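Loose headset on an old Musley road bike – keep it or strip it?

prundirier_pete
Member, posts: 142
Finally got my Musley rolling again and I love this thing! One problem though. There's a knock from the front every time I grab the brake, and the bars clunk on rough pavement. It's the old threaded type with a big locknut on top. Can I just snug it up or do I need new bearings?

gravelmoth
Member, posts: 229
Snug it first! Hold the front brake, rock the bike, and put your fingers around the lower cup. If you feel movement there, back off the locknut, turn the adjusting cup down a hair, and lock it again. It takes a few tries and it feels so good when you get it.

Rigoberto Figueroa
Member, posts: 80
Disagree. A headset that has been knocking has usually been knocking for a while. Pull the fork, clean everything and look at the races. If there are dents, adjusting it just makes the steering notchy.

gravelmoth
I rode mine loose for a month and the races were perfect – but sure, if it feels notchy straight ahead, take it apart. Fresh grease never hurt anybody.

prundirier_pete
No notch that I can feel, so I'm trying the easy way tonight. Will an adjustable wrench do for the locknut? The one in my case has seen some life, but it's forged and I'm fond of it. 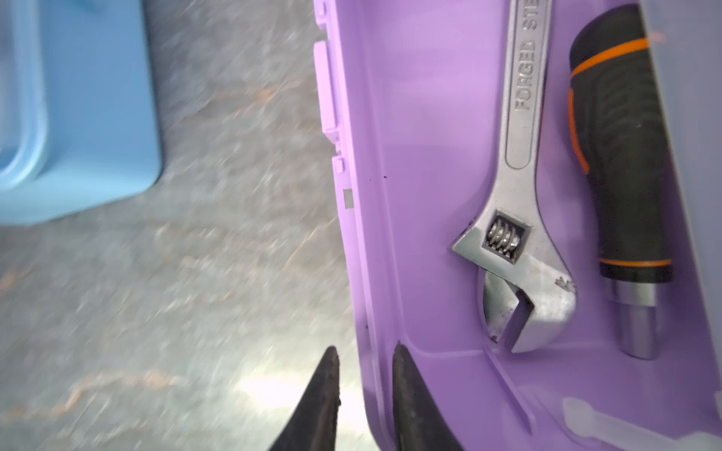
Re: wrench choice

Rigoberto Figueroa
Please don't. Those locknuts are thin and the corners round off fast. Get a proper flat headset wrench. I paid 50 for a pair at Manríquez and they've outlived two bikes.

gravelmoth
An adjustable is fine on the top nut if you close it tight and pull toward the fixed jaw. You do want a thin wrench for the cup underneath, no argument there. Let us know how it rides!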